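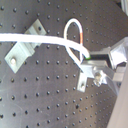 *Dark gray board with rows of round mounting holes, and a pale angle bracket on the left.*

23 Sep 2018

## Olska solar path lights, set of 4

I bought these in March, when the walk from our driveway to the side door was still pitch dark by suppertime and my mother-in-law had started bringing her own flashlight to dinner. I'd been putting off outdoor lighting for years (I really didn't want to dig a trench for a cable), and my neighbor Yolanda Pennington had a set of the Olskas along her rose bed that I'd been admiring every time I took the dog out.

Putting them together is easy. The stake comes in two pieces that push into each other, the lantern top twists on, and there's a little switch underneath that you have to turn on before anything will happen. I missed that switch completely and spent two evenings thinking I'd bought duds! The instructions do mention it, in very small print on the back.

The light is a soft, warm yellow, and I love it. It won't light up your whole yard, but you can see the edge of the path and where the step is, and it looks so pretty through the kitchen window. After a sunny day mine stay on until well past my bedtime. After a gray one I get roughly 3 hours, and the one under the maple always quits first.

Now for my grumbles. The stakes are thinner than I'd like, and I snapped one in our clay soil by leaning on it. Make a hole with a screwdriver first and you'll be fine. Olska did send me a new stake without any fuss, though it took a couple of weeks to get here. I also wish the tops came off more easily for cleaning, as pollen builds up on the panels something awful.

I looked at the Giltora set too, which is brighter, but the light was so blue and cold that I sent it back.

Four stars from me, and I'm getting a second set for the back steps.

Lilibeth Ignacio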